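Ticket: Grasp labels flipped in sim batch, orange part
Project: Plinitz (peg and sleeve task)
Opened: Oct 17, 2026
Status: Open, workaround in place

What I'm seeing

Hi all, me again, sorry! I've been generating demos for the sleeve task in Drakum and the auto-labeller keeps marking episodes as "no grasp" when the fingers are right up against the sides of the orange part. I asked for 500 episodes in this batch and 263 of them came back with the wrong label, so it's hardly a rounding problem. The scene is the standard one, with the arm mounted on the orange wedge, the white table, the stepped base with the peg on it and the sleeve. I haven't touched the colours or the lighting (tempting as it was, that taupe wall is pretty grim).

Episode 2764 is the one I keep going back to. Wrist view, sleeve upright between the fingertips, and the label file says the gripper is nowhere near it.

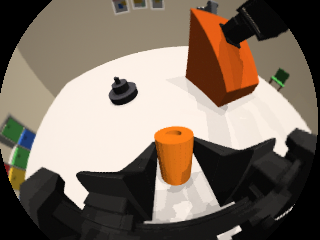

What I've tried so far

First I reckoned it was the contact threshold, so I loosened it and re-ran a handful. No change at all. Then I swapped the finger collision meshes back to the ones we were using in February, which took most of an arvo and got me exactly the same labels. Put the new ones back.

Next I turned off domain randomization for the camera pose, in case the labeller was reading the wrong extrinsics. That got me a bit further! The depth check passes now, but the orientation check still fails, and it fails in a pattern. If the sleeve is spawned standing on its end, the labeller mostly calls it wrong. If it's spawned on its side, it mostly gets it right. I'd been staring at the wrist camera for so long that I hadn't thought to sort the episodes by spawn pose, so I went back and did that with the overhead camera, where you can see straight away which way the hole is facing. 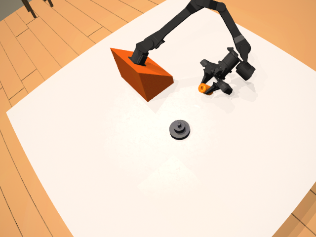

So my best guess is the sleeve's local axis. The asset was re-exported through Wunderlich when we did the taper fix, and I think the export swapped Y and Z. The labeller works out the approach direction from the asset's long axis, so with the axes swapped it decides a perfectly good side approach is coming in from the top and throws it out. The stepped base came through the same export, but it's always spawned flat and never gets picked up, so we wouldn't have noticed anything odd there.

Workaround

I've added an override in the task config that rotates the sleeve's frame by 90 degrees at load, and re-labelled without re-rendering (much quicker, I was finished before my tea went cold). I ran it on 4 of the bad episodes by hand and all of them came back as grasps. I haven't run it over the whole batch yet as I don't want to overwrite anything on the Makbridge share till someone's had a look.

Still to sort out

Could whoever looks after the asset library re-export the sleeve with the axes the right way round? If you do, please let me know on this ticket first, otherwise my override will rotate it a second time and we'll be back where we started.

Also, please don't train on this batch yet! The images and joint data look fine to me, it's only the grasp labels that are crook. I've put a hold on the folder, and I'll take it off once the full re-label has been checked against the overhead views.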